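HIST OF MED - Unit 2 handout
Kidney structure before and after the microscope
Notes by Dymphna Ó Ceallaigh, typed up from the board, corrections to me please

Reading for this one: the Gelton packet, first half. Skip the appendix on stains, we do that in September with the other group.

Where we left off. Galen has the kidneys pulling watery stuff out of the blood by an attractive power. He tied ureters in living animals to show urine comes down from the kidney and not straight through the bladder wall. Good experiment, holds up. What he didn't have was any idea of the inside. For him the kidney is a fleshy lump with a faculty.

Vesalius, 1543. Sieve theory still going round - blood poured in one side of a membrane, urine drips out the other. He makes fun of it but draws it. Look at the woodcut and see that he used a dog kidney for part of the work, human ones being too fatty to dissect cleanly (his complaint). Keep this in mind, animal vs human comes back in every section.

Eustachi. Drew the kidney properly in the 1550s, including the right one sitting lower than the left, and the fine tubes inside. Plates mostly sat unpublished until Lancisi put them out in 1714. So he's early AND he has no influence. Students always want to put him in the chain of who taught who. Don't.

Bellini, Florence, 1662. Very young, still a student more or less. Cuts the kidney, squeezes it, sees fluid come up out of little openings at the papilla. Tastes it. Salty, so it's urine. The kidney is not solid meat (parenchyma in the old sense), it's made of channels. Ducts of Bellini = the big collecting ducts that open on the papilla. Know the name for the test.
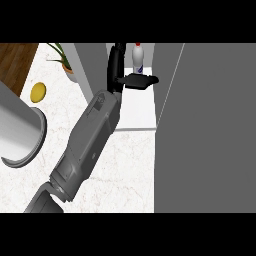 Did Bellini know how urine got into the ducts in the first place?
He had only a guess: that blood was separated mechanically in the outer part, the watery bit going into the tubes and the rest back into the veins, with no structure he could point to as the place where it happened.

Malpighi, 1666, De viscerum structura. This is the big one. Injects the renal artery with a dark fluid mixed with spirit of wine, then looks at the outer kidney under the lens. Sees small round bodies hanging off the vessels "like apples" on a tree. Malpighian corpuscles. He is sure they connect to the tubes. He can't show it. Tries filling the tubes from the other end, ties the veins in a live dog, nothing gives him a clean connection, and he says so in print. I like him for that.

Points to take from Malpighi:
- the word gland. He calls the round bodies glands. In 1666 a gland is a little filter bag, more or less, so don't read modern secretion into it
- the injection method matters as much as the lens
- he worked on lots of species and moves between them without always telling you which

Then Ruysch in Amsterdam. Fantastic injector, wax, secret recipe. Says Malpighi is wrong, there are no glands, it's all vessels curled up, and the arteries run right on into the tubes. He was wrong about the tubes and sort of right about the round bodies, they do have a knot of vessels in them. His recipe was secret so hardly anyone could check it. Argument runs for decades. Boerhaave tries to sit in the middle and lets both sides be partly right.

Long gap. People ask why. Lenses are bad (color fringes, blur), injection bursts things and the burst looks like a connection, and a fair few anatomists just didn't trust the instrument. Bichat famously wouldn't use one. Jadoon's chapter in the packet is good on this but slow, read the middle pages.

Schumlansky, Strasbourg, 1782 thesis. Draws the round body joined to the tube, plus a space around it. Partly a diagram of what he thinks has to be there. Worth comparing his figure with Bowman's, side by side, 2 copies are in the folder. 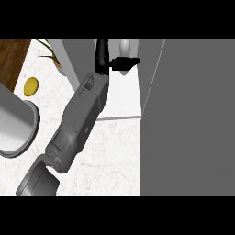 Bowman, London, 1842, is the one who closes it. Age 25. Double injection, potassium bichromate and lead acetate, so a yellow deposit forms where the two meet. The fluid breaks out of the vessel tuft into the capsule and then runs down the tube, and there's the join Malpighi wanted. Capsule is continuous with the tubule wall. One thing on reading his plates: a cut tube looks like a different object depending on how you come at it. Same as with the large gray cylinder at the far left edge of the picture, seen partly from above and partly from the side, where you get a bit of the top and a bit of the wall together. A section through a tubule gives you only a ring, or only a long strip, and for years people drew the ring and the strip as seperate structures. Bowman is careful about it. Not everyone after him was.

What Bowman got wrong: function. He thought the tuft let out water only, and the tube cells added the urea and so on, washed down by the water. Ludwig (Marburg, same year) has it the other way, everything small is filtered at the tuft by pressure and water gets pulled back further down. Both men looking at the same structure, near enough. Structure doesn't settle function. Essay question coming on that, hint.

Henle loop in 1862 - one paragraph only here since it gets its own handout. Thin tubes dipping into the medulla and turning back. He thought they were closed off from the main tubes at first. Nobody had a use for a loop until countercurrent ideas in the 20th century.

Terms, know these:
papilla - tip of the pyramid, where the ducts open
cortex - outer part, corpuscles are here
medulla - inner part, striped look, tubes run together
glomerulus - the knot of capillaries. Word means little ball of yarn
capsule - the cup round the knot, Bowman's
corpuscle - knot plus capsule, Malpighi's name on it

Names get mixed up every year. Malpighi = corpuscle, Bowman = capsule, Bellini = duct. The Malpighian body in the spleen is another thing altogether and so are Malpighian tubules in insects.

Short assignment. Pick either Ruysch or Schumlansky. One page, what did he see, what did he infer, how would a reader at the time tell those apart. Use the figures, not just the text. Up to 3000 words is allowed for people doing the long option, most of you are not. Due 4/16/21, to Aidan Flanagan's box, not mine.

Long option people: Bukstead translation of Malpighi, page 41 onward, and read the footnotes becuase the Latin for "appended" gets argued over there. Nakville reprint has the same text but the plates are reduced and you lose the vessels.

Next time Ludwig and pressure, bring the graph paper.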